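Equipment Plan for the Block-Pushing Cell
Endmont Student Project Report, 10/4/23

2. What we were asked to price

Our brief was to plan the purchase of a second tabletop cell for sorting colored blocks. Two suppliers sent quotes, Ostik and Draltel. Both sales sheets talk a lot about throughput and very little about what you pay for after delivery. We priced the parts that touch the work first: the board, the blocks and the tool on the end of the arm.

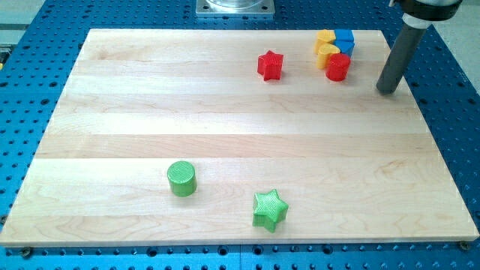 Does a pushing task need a gripper in the budget?
A plain rod will do for pushing, so we left the gripper out and kept the line open for next year.

3. The quotes

Ostik wants $1,344 for its tooling and fixture kit. Draltel wants $774 for what looks like the same kit – minus the mounting plate, which is a further $308. That brings Draltel to $1,082, and the gap shrinks to $262. Neither price includes shipping. We also asked Rimkutė, a small print shop, about blocks, and have no written quote yet.

We don't trust the claim in the Ostik sheet that its kit "pays for itself" in 3 months. No working was shown, and a student lab has no output to sell.
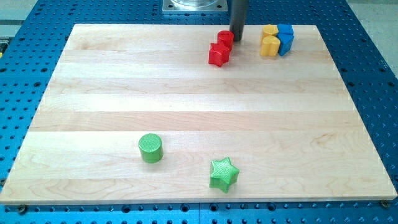 Figure 2. Wooden board on the perforated table, with eight blocks in red, green, yellow and blue.

4. What we would buy

Draltel's kit with the plate, once shipping is in writing. Spare blocks can wait until October – we have no record of how fast they wear, and guessing a number would only pad the budget.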